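4. Estimación del instante de contacto a partir de vídeo de muñeca

4.1. Planteamiento

El planificador descrito en la sección 3 entrega una secuencia de poses de aproximación, pero no dice nada del momento en que los dedos deben empezar a cerrarse. En la primera versión de Arko ese momento se fijaba con un umbral de distancia sobre la nube de puntos. El procedimiento funciona con objetos opacos y falla con el vidrio, ya que la profundidad medida corresponde unas veces a la pared del recipiente, otras al contenido y otras al fondo. Por esa razón se sustituyó el umbral por un estimador que trabaja solo con la imagen en color y con la apertura de la pinza.

El estimador, al que llamamos Ronia, recibe una ventana corta de imágenes consecutivas y devuelve dos valores: el tiempo restante hasta el contacto y una varianza asociada. El controlador de bajo nivel usa el primero para programar la velocidad de cierre y el segundo para decidir si continúa la aproximación o se detiene. No se transmite ninguna orden de cierre mientras la varianza supere el límite configurado.

4.2. Datos y anotación

El conjunto de entrenamiento contiene 276 demostraciones grabadas con una pinza manual, cuyos dedos tienen la misma geometría que los del efector del robot. Se reservaron 80 para validación, todas ellas con disposiciones de recipientes que no aparecen en el resto. De las demostraciones de entrenamiento se extrajeron unas 3000 ventanas. El reparto se hizo por sesión de grabación y no por ventana, a fin de evitar que imágenes casi idénticas quedaran a ambos lados.

La anotación del instante de contacto se hizo a mano con la herramienta Wojcik, que sincroniza el vídeo con la señal de apertura. Una parte de las secuencias fue anotada dos veces. Las discrepancias se concentraron en los recipientes de vidrio, en los que el borde del objeto se confunde con los reflejos - un problema que también afecta al modelo - y se resolvieron revisando la secuencia completa. Reginald Tran revisó las anotaciones dudosas y redactó el criterio que se siguió después: se considera contacto la primera imagen en la que la separación entre dedo y recipiente deja de distinguirse y la apertura ha empezado a disminuir.

4.3. Representación de la entrada

Las imágenes se recortan a la región situada por delante de los dedos y se normalizan en color. No se aplica ninguna máscara sobre la pinza. En los ensayos preliminares se probó a ocultarla, y el error aumentó, sobre todo en los últimos pasos de la aproximación. Interpretamos que la posición aparente de los dedos respecto al objeto proporciona al modelo una referencia de escala que no puede obtener de otro modo sin profundidad.

La figura 4 corresponde a una vista de la fase de aproximación. El recipiente más próximo queda a la derecha del montante delantero izquierdo del soporte, de modo que un error lateral de la trayectoria puede llevar un dedo contra la barra. Los tres tarros quedan recortados por arriba, situación frecuente en el conjunto y que impide usar el contorno completo del objeto como entrada. El contenido, en cambio, es bien visible a través del vidrio: un polvo de tono caqui en el primero, anaranjado rojizo en el segundo y gris en el tercero.
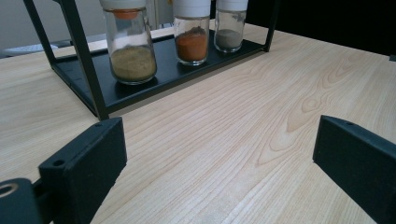
Figura 4. Vista desde la pinza manual, con los dos dedos en primer plano y tres tarros de vidrio con polvo sobre un soporte metálico negro.

4.4. Integración con el controlador

Ronia se ejecuta como un proceso independiente y publica sus estimaciones con marca temporal. El controlador no espera a la última estimación disponible. Toma la más reciente, la proyecta hasta el instante actual con la velocidad medida de la muñeca y la descarta si su antigüedad supera los 141 ms. Si se descartan varias seguidas, el brazo reduce la velocidad y mantiene la apertura.

Este esquema sustituyó a una versión síncrona en la que un retraso puntual de la inferencia bloqueaba el bucle de control. El cambio obligó a modificar el registro de datos, que ahora guarda por separado la hora de captura y la de publicación. La configuración empleada en los ensayos del laboratorio de Baltthorpe es la misma para todos los recipientes, sin ajustes por tipo de objeto. El límite de varianza se eligió sobre el conjunto de validación y no se volvió a modificar durante las pruebas con el brazo, cuyos resultados se presentan en la sección 5.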